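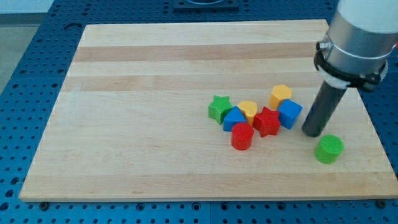
Open-day cell inspection, Jallton demonstration hall, station 2. Carried out before doors opened in April by Tharindu Dissanayake; countersigned by Debashish Patwary. The station is the block-pushing demo on the Flultenix controller. The maple board sits on the perforated blue table, with the plastic shapes grouped at the right and the green cylinder standing apart from them under the tool tip. Left half of the board to stay clear for visitors' target cards.

Print this page | E-mail this page | 0 comments

1. Board fasteners at near edge - OK. Torque marks line up.
2. Board surface - OK. Light scuffs, no splinters. Re-sand after the season.
3. Tool clamp ring and screw knob - OK. Hand tight plus a quarter turn.
4. Tool tip - OK. No burrs. Tip must not touch the board at home position.
5. Blocks - OK. Full set per Rerkier parts sheet. Spare set in drawer.
6. Emergency stop, operator side - OK.
7. Emergency stop, visitor side - FAIL. Button sticks on release. Replaced, retested, OK.
8. Visitor line on floor - COMMENT. Tape lifting near the door. Replace before first group.
9. Speed limit - OK. Demo mode locked, key held by operator.
10. Cycle counter - 1,758 at start of check, 2,113 at last close. D.P.: figures are reversed, last close cannot be higher. Correct the log.

Station released for demonstration subject to items 8 and 10.

Home | Visits | Safety | Forms | Contact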